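Transport Policy and Local Government
Handout 7: Cost control and review in municipal tram and bus schemes

Purpose of this handout

This handout supports the lecture on capital cost control and the seminar that follows it. Students are expected to have read it before the seminar and to bring a copy with them. The case used throughout is the Trokport tram extension, which was introduced in Handout 4 and will be used again in the assessed report.

The lecture deals with three questions. The first is how a local authority arrives at the figure it announces for a transport scheme. The second is why that figure changes. The third is what an authority can do once it learns that the figure was wrong, and in particular what follows from a decision to pause work.

1. How a scheme estimate is made

An estimate for a tram or busway scheme passes through several stages. At the earliest stage the authority has a line on a map and a general idea of the number of stops. Costs at this point are normally taken from completed schemes elsewhere and adjusted for length and for price changes. Such a figure is suitable for comparing one option with another. It is not suitable for setting a budget, although it is often the figure that reaches the local press first and the one against which the scheme is judged for years afterwards.

At the outline design stage the authority commissions ground surveys and makes contact with the companies that own pipes and cables beneath the street. The estimate is then built up from quantities: metres of track, number of poles, area of road surface to be relaid. An allowance for risk is added. Students should note that the allowance is part of the estimate and should be reported with it. Where it is reported separately, or left out of public statements, later spending from the allowance will appear to be an overspend when it is nothing of the kind.

At the tender stage the estimate is tested against prices offered by contractors. A large difference between the two should lead the authority to look again at the design, the timetable or the division of risk in the contract.

2. The Trokport extension

The extension was planned to join the existing tramway at Festari Road to the hospital and college district at Quezada, by way of the market. The line was to have 7 new stops and to use vehicles of the same general type as those already in service. The authority approved the scheme on the basis of an outline design and appointed a contractor for advance works before the main tender had been completed.

Difficulties appeared in this order:

The survey of underground services at the market was found to be incomplete. Water mains shown on the drawings at one side of the street lay beneath the proposed track.

The platforms designed for the new stops were 20 centimetres shorter than was needed for the doors of the vehicles on order. The platform contract and the vehicle contract had been managed by separate teams, and the drawings had not been exchanged after the vehicle specification was revised.

The depot at Herside had been assumed to have room for the additional vehicles. The tracks had the necessary length, but the maintenance building did not have lifting equipment rated for the new type.

The running cost forecast had been prepared on the staffing levels of the existing line and took no account of later evening services promised during consultation.

None of these matters was unusual taken alone. The case is of interest for the way in which they were reported. Each was entered on the register of the team concerned and given a cost, but the registers were not added together until the finance department asked for a combined statement in March. The combined statement was the first document in which the full shortfall could be read.

3. The decision to pause

On receiving the combined statement, the authority halted all works except the diversion of the water mains at the market, where the street was already open. It then ordered an independent review. The reviewers were asked to establish the likely final cost, the likely yearly cost of running the service, and the choices open to the authority.

A pause is often presented as a neutral act that preserves every option. Students should examine this claim with care. The following costs normally continue or arise during a pause:

Payments to contractors for plant and staff held in readiness, where the contract provides for them.

Storage of materials already delivered.

Security and traffic management at sites that cannot be reopened.

Price increases on work that is put back to a later year.

Loss of experienced staff, who may be moved to other schemes and not return.

Against these must be set the cost of continuing to build to a design that may be altered. At Trokport the platform works offered the clearest argument for stopping, as any platform completed during the review would have had to be lengthened afterwards. The argument was weaker for the overhead line foundations, whose positions were not in dispute.

4. Terms of reference for an independent review

The value of a review depends largely on what the reviewers are asked. Terms of reference should state who commissions the review, to whom the report is delivered, whether it will be published, and which records the reviewers may see. They should also state what lies outside the review. At Trokport the reviewers were not asked whether the extension should have been approved in the first place, and the report is silent on that point. Several members of the authority later criticised the report for an omission that their own terms had required.

Independence should be described in terms that can be checked. A firm that prepared the original estimate should not review it. A firm that hopes to tender for the remaining works has an interest in their going ahead. It is good practice for reviewers to declare all work carried out for the authority and its main contractors, and for the declaration to be printed in the report.

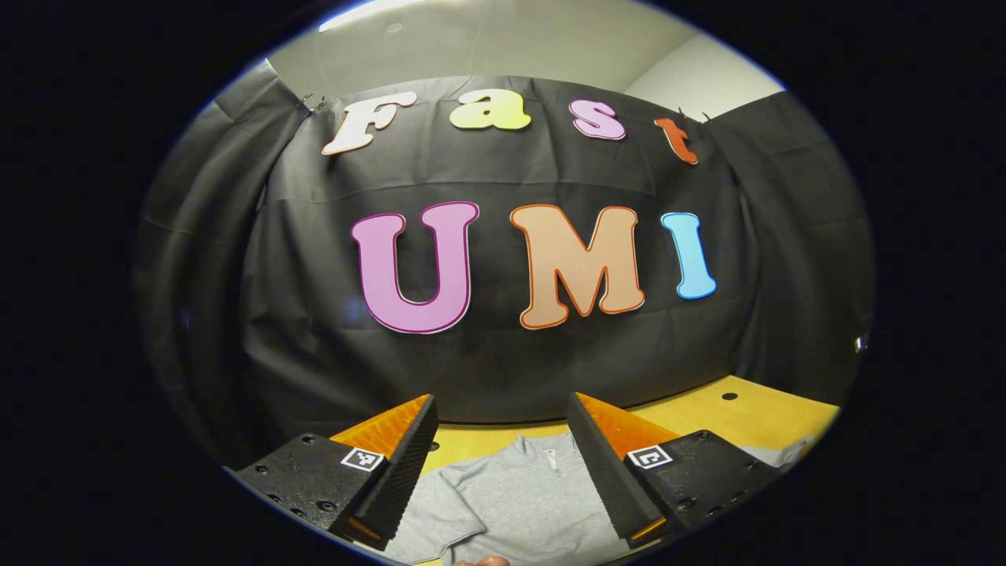 Lettering on a black fabric backdrop: "Fast" in the upper row, "UMI" below.

5. Ridership figures and the case for the scheme

Cost is only one half of the case for a scheme. The business case for the extension rested on a forecast of 3,837 passenger journeys on a typical weekday in the opening year. The review accepted the method used but asked for two corrections.

The first concerned transfers. A passenger who travels from Quezada to a destination beyond Festari Road remains on the same vehicle, but the forecast treated the existing line and the extension as separate services and entered the journey under each. This is correct where the purpose is to measure the use of each section. It is not correct where the two totals are then combined to show growth across the network.

The second concerned bus passengers. The forecast assumed that the parallel bus route would be withdrawn when the tram opened. The consultation document had stated that the bus would be kept. Both statements were made in good faith by different departments, and the difference was not noticed until a member of the public raised it in writing.

Students preparing the assessed report should take care to distinguish journeys from passengers, and weekday figures from yearly totals divided by the number of days.

6. Public reporting

Authorities differ in how they report changes in cost. The recommended practice for this module is that every public report on a scheme should give the approved budget, the current forecast, the remaining risk allowance and the date on which each was set. All sums should be stated on the same price base. A report that compares a budget in the prices of one year with a forecast in the prices of another will mislead even an attentive reader.

Reports should also record decisions that have been put off. A design question left open for a year is likely to have a cost, and that cost should be shown before the question is settled.

7. Seminar preparation

The seminar will be held on 10th December in the usual room. Each group should prepare a short statement on one of the following topics and be ready to defend it.

The case for continuing the overhead line foundations during the review.

The case for publishing the combined risk statement before the reviewers had reported.

A revised set of terms of reference for the Trokport review, with reasons for each change.

A proposal for a single risk register covering vehicles, platforms and the Herside depot, naming the officer who would be responsible for it.

Statements should be no longer than 200 words and should be submitted through the module page before the seminar begins. Groups that wish to change topic should do so by agreement with another group and inform the module office.

8. Terms used in this handout

Advance works: construction carried out before the main contract, usually the moving of pipes and cables.

Price base: the year whose prices are used in stating a cost.

Risk allowance: a sum included in an estimate to meet events that may occur but cannot be priced exactly.

Shortfall: the amount by which the forecast cost exceeds the funds that have been secured.

Terms of reference: the written instructions given to a reviewer.

Students who missed the previous lecture should read Handout 6, on the funding of local transport, before attempting the seminar topics. Printed copies of both handouts are available from the module office.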